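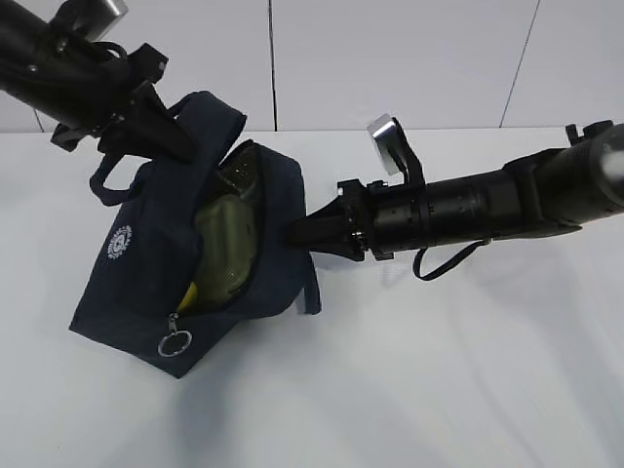
Bag repairs by post: frequently asked questions

What kinds of bag do you repair?

Fabric bags of most sorts: rucksacks, shoulder bags, totes, holdalls, school bags and wheeled cases with a soft shell. We also mend canvas tool bags and changing bags. We do not take leather, hard-shell cases or anything with a built-in battery.

Who does the work?

Žofie Hubáček does the stitching and Radoslava Hubáček does zips, buckles and all of the post. Trusia has one workroom and everything is mended there. Nothing is sent out to another firm.

How do I send my bag?

Fill in the repair form first. You will get a job number by email. Write it on a piece of paper and put it inside the bag, in the main pocket. Wrap the bag in a strong plastic mailer or a box and send it to the address in the email. Please keep your proof of postage until we tell you the parcel has arrived.

Do I need to empty it?

Yes, every pocket. Take off key rings, badges and luggage tags too, unless they are part of the repair. If we find anything left behind we put it in an envelope and send it back with the bag.

Should I wash it first?

Please do. Brush out crumbs and sand, wipe the lining, and let the bag dry fully before you pack it. A bag that arrives damp or very dirty will be returned unmended and you will be charged the return postage.

What does it cost?

A loose handle or strap end is £10. A new zip slider is also £10. A full zip replacement on a bag of ordinary size is £30. Anything else is priced once we have looked at it, and we email you before starting. If you decide against the repair, you pay only for the post back.

My handle has come away and torn the cloth. Can it be saved?

Usually. We put a patch behind the tear, stitch it down on all sides and then sew the handle back through both layers. The patch shows on the inside and the new stitching shows on the outside. If the cloth has gone thin all along the top edge, we may suggest moving the handle down slightly on to sound fabric.

Will the thread match?

We keep black, navy, grey, olive, brown, red and cream in the heavy thread used for handles. For other colours we pick the nearest one, or you can ask for a contrast. Job 458 on the gallery page is a plain tote mended in red, if you want to see how that looks.

Can you match my zip?

The teeth and tape, yes, in most cases. Pullers with a maker's logo are harder to find. If yours is still sound we move it over to the new zip. We stock Ilex sliders in three sizes and can order others, which adds to the wait.

How long will it take?

Small jobs are normally posted back within 10 working days of arriving. Full zips take longer. September is our busiest month by far, mostly school bags, so send those in before the end of the summer holidays if you can.

Can I drop it off in person?

Yes, at Vondráček, the shoe repair shop, up to 5 p.m. They will give you a ticket. Bags left there are collected by us once a week, so the post can be quicker. Vondráček cannot give prices or take payment on our behalf.

Is the repair guaranteed?

Our stitching is covered for 3 months. If it comes undone in normal use, we redo it free and pay the postage both ways. The cover does not include fresh damage elsewhere on the bag.

Do you sell spare parts?

Buckles, strap sliders and D-rings are listed on the parts page. Measure the width of your webbing in millimetres before ordering. We no longer sell Clanik clips, but the Ilex ones fit the same webbing.

Can I get waterproofing put back on?

No, we don't do coatings. Seams that we have opened on a coated bag are taped again on the inside as part of the job.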